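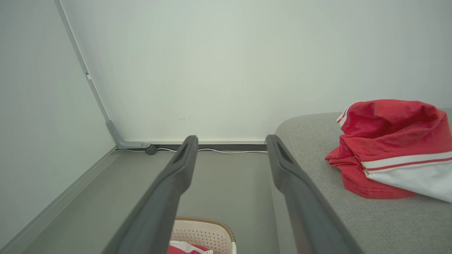
Laundry task, gripper over the basket. Red and white garment on the cushion beside it.

Call for participants: household robot good-practice working group

Posted Jul 26, 2018

Stider is looking for people with opinions about how a robot should pick up a shirt. If you have never had such an opinion, give it an afternoon in our test room and see what happens.

For the past few years we have tested home robots on ordinary chores, mostly laundry and tidying. The machines are coming along. The rules for them are a mess. Our own good-practice guide stands at 54 pages, 7 of which deal with what counts as "folded" and two of which disagree with the other five. It was written by engineers, for engineers, and last revised in May by people who wanted to go home.

We would like outside help with the next edition, which will be called Sima. (The current one is called Doner. It was lunchtime.)

What you will do

Participants attend four half-day sessions at our Zaveo building. You will watch a robot arm work through household tasks: clothes into a basket, clothes out of a basket, clothes off the furniture. After each task you fill in a form and then argue about it with the rest of your group. Arguing is the useful part, so please don't be polite about our draft wording.

Questions on the table this round:

How close may a gripper come to a person who is sitting down and has not agreed to stand up?
When the arm drops something, should it try again, stop, or ask?
Who is allowed to press the stop button? (The draft says "trained personnel." We suspect the answer is everyone.)
What should be written on the robot itself, in how many words, and in what size of type?
How should a trial be logged when the shirt ends up in the basket but the basket ends up on its side?

Who we want

We have room for 50 participants. You should be 18 or older and do your own laundry at least some of the time. We especially want to hear from home health aides, hotel and laundry workers, parents of small children, and anyone who has written safety rules for a workplace and watched them be ignored. A technical background is fine but earns no extra points. Current employees of robot makers can't take part, though they may read the result like everybody else.

You will not be asked to repair, program or praise anything.

Ground rules

Long hair tied back, no loose scarves, closed shoes. You stay behind the yellow line while the arm is powered unless a session leader waves you over. Sessions are recorded on video for our own use, and you will sign a consent form that we have managed to get down to one page.

What you get

Lunch, parking, and a $1,000 payment on completing all four sessions. If you leave early you are paid for the sessions you attended. Your name goes in the back of the guide if you want it there – some people from the last round asked us to take theirs out.

How to apply

Send a short note to the Stider participant desk telling us what you do for a living and one rule, from any job or household, that you think is badly written. Half a page is plenty. Résumés will be left unread.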